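Birthdays have grown in our family, and I can't say they've improved. We had 17 of them on the calendar last year if you count in-laws, and every one came with a group chat, a sign-up sheet for food and a gift link. By March I was dreading the buzz of my phone.

I looked back through the chat for my niece's party. It ran to 781 messages, most of them about the time. She was turning two. She would have been happy with a cupcake and her grandparents on the rug.

People tell me all this planning is how families stay close. I doubt it. My cousins in Ayala and my aunt in Paneva talk to each other less than they did when a birthday meant one phone call after supper. Now they tap a heart and feel they've done their part. I've done it myself, plenty of times. 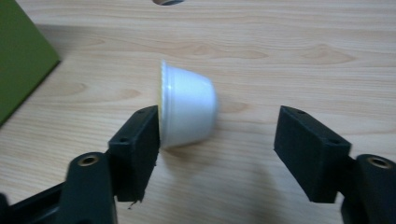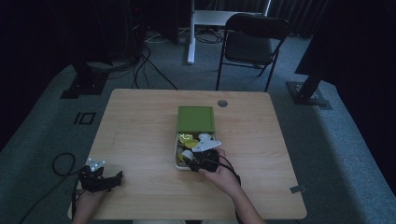 So should we stop having family birthday parties?

Keep them for the people who want one, and ask first. My father turned 60 and wanted soup and an early night. He got a rented hall instead, and he spent most of the evening near the coats.

The usual reply is that the young ones will miss out on memories. Maybe. What I remember from my own childhood is my grandmother letting me stay up past nine, and there wasn't a balloon in the house. I'm told my brother's turn is coming up and that there's already a theme. I plan to call him that morning and skip the chat.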